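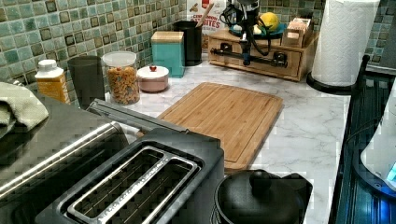 Was darf in der Gemeinschaftsküche dauerhaft auf der Arbeitsplatte stehen?

Stehen bleiben darf alles, was mindestens zwei Parteien regelmäßig benutzen und was in der Liste unter Punkt 3 aufgeführt ist. Alles andere kommt in die Fächer der jeweiligen Partei oder in den Vorratsschrank.

Protokoll der Nutzerversammlung Küche, Haus Millport, 1. Obergeschoss
Datum: 10.12.2019
Beginn: 17.30 Uhr, Ende: 19.05 Uhr
Ort: Besprechungsraum neben der Küche
Anwesend: Vertreter der Parteien A, B, D und E
Entschuldigt: Partei C (Stimme schriftlich an Partei A übertragen)
Leitung: Partei B
Protokoll: Stellan Hellström

1. Eröffnung und Protokoll der letzten Sitzung

Die Versammlung ist beschlussfähig. Das Protokoll vom Juni wird mit einer Änderung genehmigt: Unter Punkt 4 muss es »Vorratsschrank« heißen, nicht »Putzschrank«. Partei D bittet darum, die Protokolle künftig auch ausgedruckt an die Innenseite der Küchentür zu hängen. Dem wird zugestimmt.

2. Abrechnung der Küchenkasse

Der Stand der Küchenkasse beträgt 1.306 Euro. Darin enthalten sind die Beiträge aller Parteien für das laufende Jahr. Offen ist noch die Rechnung der Firma Walczak für den Austausch der Steckdose an der Rückwand. Partei E fragt, ob diese Rechnung überhaupt aus der Küchenkasse zu zahlen ist oder ob der Vermieter dafür aufkommt. Nach Ansicht von Partei A gehört die Elektrik zum Gebäude. Die Leitung klärt das mit der Hausverwaltung und gibt per E-Mail Bescheid. Bis dahin wird nicht überwiesen.

Der Beitrag bleibt bei 80 Euro je Partei und Quartal. Ein Antrag auf Senkung wurde zurückgezogen.

3. Belegung der Arbeitsplatte

Der Punkt stand auf Wunsch von Partei D auf der Tagesordnung. Sie kocht mittags häufiger und findet in der Ecke neben den Geräten keine freie Fläche zum Schneiden. Partei A entgegnet, dass die Geräte dort stehen müssen, solange es an der anderen Wand nur eine Steckdose gibt. Es folgt eine längere Aussprache. Strittig waren vor allem die Vorräte: Partei E möchte die Getreideflocken im Glas griffbereit behalten, Partei D hält Lebensmittel auf der Platte grundsätzlich für überflüssig.

Nach der Aussprache wird über jeden Gegenstand einzeln abgestimmt. Ergebnis:

Toaster: bleibt vorn links. Einstimmig.
Gerät dahinter: bleibt. Einstimmig. Geschirrtücher können weiterhin darauf abgelegt werden, solange es nicht in Betrieb ist. Vor dem Einschalten sind sie wegzunehmen.
Glas mit weißem Deckel (Getreideflocken): bleibt an der Rückwand. Vier Stimmen dafür, eine dagegen.
Rosa Dose und türkisfarbene Dose mit Bambusdeckel: bleiben, werden aber beschriftet. Einstimmig.
Schwarzer Behälter für Kochlöffel: bleibt. Einstimmig.
Angebrochene Packungen, auch Frühstücksflocken im Karton: kommen in den Vorratsschrank, oberstes Fach. Drei Stimmen dafür, zwei dagegen.
Trinkgläser und Becher: werden nach Gebrauch gespült und in den Hängeschrank gestellt. Einstimmig.
Kleine Flaschen mit Deckel, gleich welchen Inhalts: gehören in das Fach der Partei, die sie gekauft hat, oder unter die Spüle. Einstimmig.
Organizer aus hellem Holz mit Schublade: bleibt in der hinteren rechten Ecke. Vier Stimmen dafür, eine Enthaltung.
Küchenrolle mit Ständer: bleibt rechts. Einstimmig.

Zur Schublade des Organizers merkt Partei B an, dass sie für Streichhölzer, Gummibänder und Verschlussclips gedacht war. Inzwischen würden dort auch Batterien und Schrauben gesammelt. Partei A räumt sie bis zur nächsten Sitzung aus und legt Fundstücke in den Besprechungsraum. Was nach vier Wochen nicht abgeholt ist, wird entsorgt.

Die Schale auf dem Organizer bleibt für Obst. Partei E bittet darum, dort keine Eierschalen, Teebeutel oder Verpackungsreste abzulegen. Wird zur Kenntnis genommen.

4. Reinigung

Die Firma Tuvard reinigt weiterhin zweimal in der Woche Boden, Spüle und Fronten. Die Arbeitsplatte wird nur dort gewischt, wo sie frei ist. Das steht so im Vertrag und soll nicht geändert werden, da das Wegräumen und Zurückstellen gesondert berechnet würde.

Für die Flächen unter und hinter den Geräten sind die Parteien selbst zuständig. Der Wechsel erfolgt monatlich in der Reihenfolge A bis E. Partei C beginnt, weil sie in diesem Jahr einmal ausgesetzt hat, danach geht es mit A weiter. Zu den Aufgaben gehören:

– Krümelblech des Toasters leeren
– Geräte vorziehen und die Platte dahinter abwischen
– Behälter an der Rückwand anheben und darunter wischen
– Geschirrtücher waschen und ersetzen
– Küchenrolle nachfüllen, Ersatz steht im Vorratsschrank

Partei D weist darauf hin, dass die kleinen Mosaikfliesen hinter der Arbeitsplatte nicht mit Scheuermilch behandelt werden sollen. Der Küchenlieferant Nelletti empfiehlt laut Merkblatt ein mildes Spülmittel und ein weiches Tuch. Das Merkblatt ist in der Klarsichthülle im Hängeschrank abgelegt. Auch für die marmorierte Platte gilt, dass Zitronensaft und Essig gleich aufgenommen werden. Partei A fragt nach, ob man auf der Platte schneiden darf. Darf man nicht, Schneidbretter stehen im Unterschrank.

5. Anschaffungen

a) Etiketten. Es werden beschreibbare Etiketten für die Dosen und Gläser gekauft. Partei E besorgt sie und rechnet über die Küchenkasse ab.

b) Wandregal. Partei D schlägt ein schmales Regal über der Arbeitsplatte vor, damit Dosen und Kochlöffel nach oben wandern können. Nelletti hat telefonisch ungefähr 400 Euro mit Montage genannt. Partei B findet das viel für ein Brett und zwei Halter. Partei A gibt zu bedenken, dass für die Befestigung in die Fliesen gebohrt werden müsste und der Vermieter zustimmen muss. Die Entscheidung wird vertagt. Partei D holt ein schriftliches Angebot ein und fragt bei der Gelegenheit, ob eine Schiene ohne Bohren in Frage kommt.

c) Wasserkocher. Der alte schaltet nicht mehr zuverlässig ab. Er wird sofort außer Betrieb genommen und ersetzt. Einstimmig. Partei B kauft ein Modell ohne Zubehör.

d) Zweiter Toaster. Antrag von Partei E, damit morgens niemand warten muss. Mit drei zu zwei Stimmen abgelehnt. Der Antrag kann wieder gestellt werden, wenn über das Regal entschieden ist – vorher fehlt der Platz.

6. Vorratsschrank

Durch den Beschluss unter Punkt 3 kommen mehr Packungen in den Schrank. Die Fächer werden deshalb neu aufgeteilt. Das oberste Fach ist für offene Packungen aller Parteien, die mit Namen und Öffnungsdatum versehen werden. Darunter folgen die Parteifächer in der bisherigen Reihenfolge. Konserven kommen nach ganz unten. Partei C hatte schriftlich darum gebeten, ihr Fach nicht zu verlegen, und behält es.

Abgelaufene Lebensmittel werden von der Partei aussortiert, die im jeweiligen Monat Dienst hat. Bei teuren Sachen wird vorher gefragt. Eine Grenze, ab wann etwas teuer ist, wurde besprochen, aber nicht festgelegt.

7. Verschiedenes

Das Deckenlicht über der Spüle flackert. Meldung an die Hausverwaltung durch Partei A.

Partei E vermisst eine Auflaufform mit Glasdeckel. Sie ist zuletzt beim Sommeressen benutzt worden. Wer sie findet, stellt sie bitte in das Fach E.

Partei B fragt, ob Gäste die Küche mitbenutzen dürfen. Das ist nach der Nutzungsordnung möglich, wenn jemand aus der einladenden Partei im Haus ist. Eine Änderung wird nicht gewünscht.

Offene Aufgaben

Klärung der Rechnung Walczak: Partei B
Schublade ausräumen: Partei A
Etiketten: Partei E
Angebot Nelletti für Regal oder Schiene: Partei D
Wasserkocher: Partei B
Meldung Deckenlicht: Partei A
Beschriftung der Fächer im Vorratsschrank: Stellan Hellström

Der Termin der nächsten Sitzung wird per E-Mail abgestimmt. Anträge bitte mindestens eine Woche vorher schriftlich an die Leitung.

Für das Protokoll: Stellan Hellström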